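Subject: Re: Lolex hand-held gripper kit, worth it for thin parts?

> We have 279 in the budget and need to pick up thin rods and antennas. Our old Grisau pair drops anything narrower than a marker. Has anyone on the list tried the Lolex?

Yes, and I'm really happy with it! We've had two sets from Zalevport since February and I keep finding excuses to use them. I went straight for thin stuff, same as you: a black rod sticking out of a small black device, brought down between the open fingers.

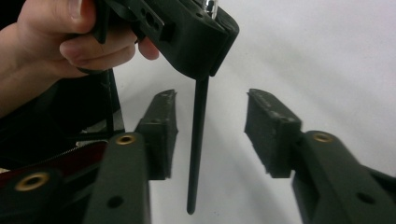
I've logged 241 grabs on rods so far and I'm aiming for 1000 before I say anything firm about wear. The pads do get rough, but mine still hold (spares come in the box, four pairs, which I thought was generous). The squeeze feels light and even in the hand, and you can stop partway without a fight.

You also asked about working with both at once. I love this part. One gripper clamps the rod from left and right, the other comes in at an angle from the side. It takes an evening to get your wrists used to it.

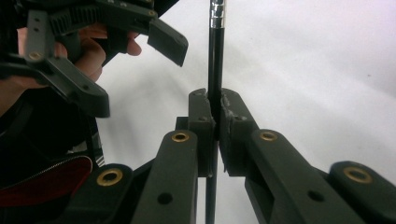

## Before you order

- Ask for the newer pads. The first batch was softer.
- The Jacobs case fits two sets, but only with the handles facing opposite ways.
- Shipping took almost 2000 minutes door to door, and yes, I timed it.

Happy to send my log if you want it.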